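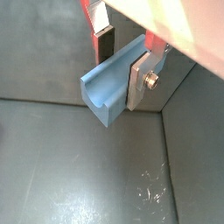

Etham escribió:

> A nosotros nos pasó algo parecido en junio y el problema no era la fuerza de agarre. La pinza daba la pieza por cogida en cuanto el motor dejaba de avanzar, aunque solo la tuviera por una esquina. ¿Habéis mirado si el fallo aparece siempre en la misma orientación? Y otra cosa: ¿qué hace la celda si pierde la pieza a mitad de camino, se para o sigue?

Contesto por partes y aprovecho para contar lo que hemos visto desde el último mensaje.

En la tanda de Mitthorpe hicimos 148 ciclos y la pieza se perdió en 11. Todas las caídas menos una fueron con el canal colocado en diagonal respecto a la base. Con el canal paralelo a la pared del fondo el agarre aguanta bien, incluso a la velocidad alta.
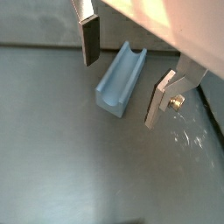 El umbral de corriente sigue siendo mi primer sospechoso. Lo bajamos en primavera para no marcar las piezas y desde entonces el controlador de Plotley confirma el agarre demasiado pronto. Tampoco ayuda la geometría: los dedos llegan desde arriba, uno a cada lado del bloque azul, y del lado derecho la goma es apenas una tira fina y oscura en el borde de la placa gris clara. Si el canal entra algo girado, la placa toca antes que la goma y el motor se frena igual.

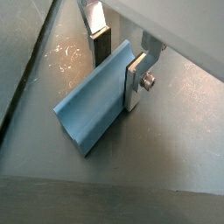
Subir la fuerza lo hemos probado y no lo arregla. Con el límite nuevo bajan las caídas, pero el canal gira dentro de los dedos y llega torcido a la cuna, que es peor, porque entonces el robot empuja contra el montaje. En una de esas pruebas saltó la parada por fuerza excesiva y hubo que sacar la pieza a mano.

En cuanto a lo que hace la celda: sigue. Ese es el asunto que me preocupa. Cuando se pierde la pieza, el programa no vuelve a comprobar la apertura de los dedos y baja al punto de colocación como si la llevara. Si alguien mete la mano en la cubeta para recoger lo caído, el brazo continúa en movimiento. De momento trabajamos con la puerta enclavada y a velocidad reducida — la llave la guarda el jefe de turno.
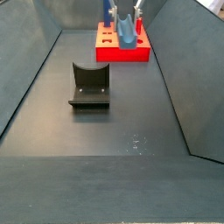 Hemos añadido una lectura de la apertura cada 4 mm de recorrido, con parada si cambia entre dos lecturas. Falta validarla. La idea es repetir 2.000 ciclos con las dos orientaciones antes de volver a la velocidad normal.

Si alguien de Tosh tiene todavía los registros de corriente de las gomas anteriores, me vendrían bien para comparar. Los nuestros solo llegan hasta el cambio de firmware.

Un saludo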